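Filed under: Notebook / Data collection / Tabletop

16 October 2024

Bowls and plate, handheld grippers, long marble-top table. Second day on this layout. Target for the Brinik set is 2000 episodes over all the tabletop tasks, and the bowls are the slow part.

Started with the left cube dropping out of tracking whenever the wrist rolled in past a certain point. Re-seated it and ran the Latero calibration again – fine after that. Glare from the overhead lights is still strong on the tabletop, one spot near the closer bowl and one near the plate. Left the lights as they are for now so the morning and afternoon episodes match.

Left gripper on the rim of the near bowl, right one waiting open on the marble: 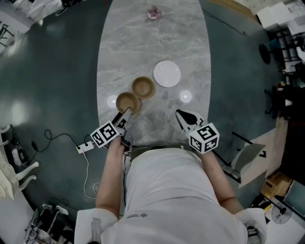

Episodes

Kept 56 before lunch. Threw out the ones where the overhead view lost a cube for more than a moment, and two where the fingers slipped and the bowl got pushed along the table. Might be worth keeping slips like that under their own label. Fuven has a field for it but the export to Yeom drops it.

Pace is about 80 a day if the resets go quickly. Bowls are still starting too close together, so the approach always comes from the same side. Spread them out more, and swap the plate to the left for half of the next batch.

To do

Fix the export field.
Tape down the cable by the power strip.
Check clock offset between the two grippers before the next batch – it had drifted in April and we only caught it at training.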